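Fleltness Household Aisle

Pictures of shopping in the cleaning and personal-care aisle of a small store, kept by Skosturex. Release of June, 2846 pictures.

Contents

The set covers dish detergent, laundry liquid, shampoo and shower gel, on the shelf, in the hand and near the basket. Most labels are in Chinese. Brand names are written in the item list as they appear on the pack.

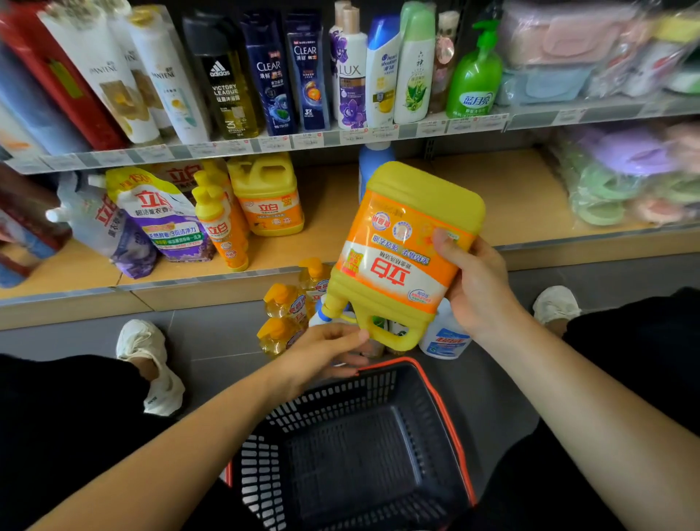 Large yellow jug of Liby dish detergent, held upside down over an empty basket.

Item list

Each line in items.csv gives one product: brand, type of pack, main color and shelf. There are 49 products. Jugs, pump bottles, capped bottles and refill pouches are listed as separate pack types, even when the brand is the same. Text on a pack is copied in the original characters and not translated.

Pouches are harder to label than bottles. They bend when held, and fingers often cover part of the print. If the brand can be read, fill in the brand column and leave the rest blank.
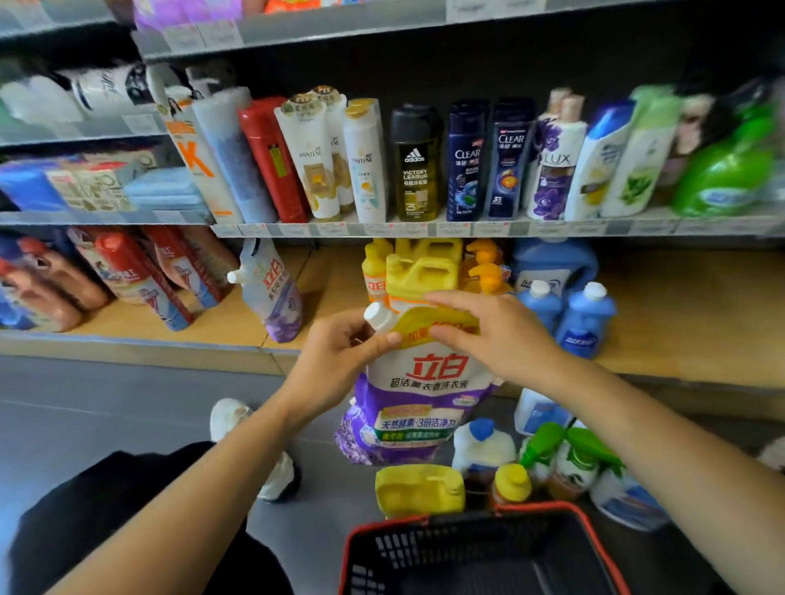
Known problems

Orientation is recorded for the pack, so an inverted jug is marked "down" even if its label is easy to read.
Price tags are not transcribed.
The Wong shelf codes in the first 100 lines use the old numbering. Add 8 to get the current code.

Corrections

Send them to the Drusoter list with the line number and the column to change.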